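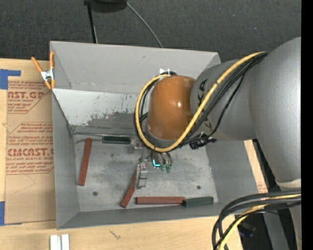

Rapport d'avancement n° 2 - cellule de dévracage, projet Praretti
4 juillet 2026

Bonjour à toute l'équipe de Sallmont,

Comme promis, je vous raconte la journée portes ouvertes de juin, vu que c'est elle qui a mangé le plus gros de mon temps depuis le dernier rapport. Le tableau des dépenses suit par courrier séparé, il me manque encore une facture d'Ekström.

On a fait passer les visiteurs par groupes de 20, et j'avais prévu 20 minutes par groupe. Très mauvais calcul ! Tout le monde voulait rester près du bac à regarder le bras aller chercher les barres, et on a fini la journée avec un gros retard. La prochaine fois je compte une demi-heure, et je mets les questions à part, dans la salle du fond.

Côté démonstration, le bras a travaillé sur les barres rouge-brun et vert foncé, jetées dans le bac sans ordre. Sur l'ensemble de la journée on a enregistré 543 tentatives de prise. Je n'ai pas encore dépouillé les journaux, donc pas de taux de réussite dans ce rapport, je préfère vous donner un chiffre propre le mois prochain. À l'œil, les barres au milieu du bac partent bien. Celles qui sont collées contre une paroi restent pénibles : le doigt de la pince manque de place et le bras s'y reprend souvent à plusieurs fois. On a eu deux arrêts complets, tous les deux dans l'après-midi, et je soupçonne le réglage d'effort qu'on avait touché la veille (oui, je sais, on ne touche à rien la veille d'une démo).

Les gens de Wakach sont venus à quatre et ont posé les questions les plus utiles de la journée. Ils voulaient savoir si on pouvait trier par couleur en même temps qu'on vide. Réponse courte : oui, mais on ne l'a jamais essayé sur un bac plein. Ils proposent de nous prêter des pièces à eux, plus courtes et plus lourdes. Ça me tente beaucoup, à condition que ça ne décale pas le jalon d'automne - dites-moi ce que vous en pensez.

Pour la suite, je reprends les prises le long des parois, je remets le réglage d'effort comme avant et je refais une série sans public. Il faudrait aussi revoir le passage des câbles, j'y pense depuis le printemps et je repousse à chaque fois.

Budget : on est dans les clous, hors location des barrières pour la visite, que je n'avais pas prévue. Je vous envoie le détail avec le tableau.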